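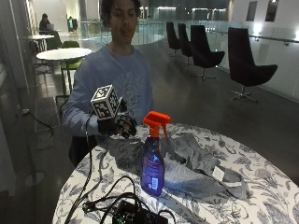
Last change to this page: October, 16:40

Household Textiles and Their Care
Handout 4: Printed cotton, stains and water
Course instructor: Asuka Ishida

Please read this handout before the practical hour. In the last lesson we spoke about fibers. Now we speak about color, and why one cloth keeps its pattern for many years while another becomes pale after one summer.

1. Two ways to put color on cloth

A cloth can be dyed or printed. In dyeing, the whole cloth (or the yarn before weaving) goes in the color bath. In printing, the color is placed only where the pattern needs it. Leaves and flowers in one dark color on a white ground are a classic pattern for table linen, and they are also a good teacher, for every mistake in washing is seen first in the white parts.

For cotton there are two common groups of color. Reactive dyes make a chemical bond with the fiber. Pigments do not; they are held on the surface by a binder. When the binder becomes weak from rubbing, the pigment leaves with it. You know this from old sweatshirts, where the letters on the chest are faded but the fabric is still good.

2. Test before you clean

Choose a hidden place, for example the inside of the hem. Put a few drops of your cleaning liquid there, wait, and press with a white cloth. If color comes to the white cloth, stop. Do the test also with products that are sold as mild. A liquid which is safe for window glass can be too strong for a printed fabric.

When you use a spray bottle, spray on the cleaning cloth first and then press this cloth on the stain. Spraying directly gives a wide wet area, and after drying there is often a ring which is more ugly than the stain was.

3. Temperature

Printed cotton: 40 degrees Celsius is enough for normal dirt. For white cotton without print, a higher temperature is possible if the label permits it. Do not mix the two in one machine.

Tannin stains (tea, red wine): cool water at once, then wash.
Protein stains (egg, milk, blood): cold water only. Heat makes the protein fixed in the fiber.
Fat stains: a little dish soap, left to work, then warm water.

4. Our samples

The sample book has pieces from two mills, Matsuda and Cotham. The Matsuda pieces are reactive prints and the Cotham pieces are pigment prints. Compare number 58 with number 100 under the window. Both have the same navy, but please feel the surface with your finger. I find the difference more easy to feel than to see, and some students have the opposite opinion.

5. Homework

Find one printed textile in your home. Read its label, do the hidden test from part 2 with plain water and write half a page on the result. Please write also what you expected before the test. Bring the page to the practical hour, together with an old white cotton cloth which can become dirty.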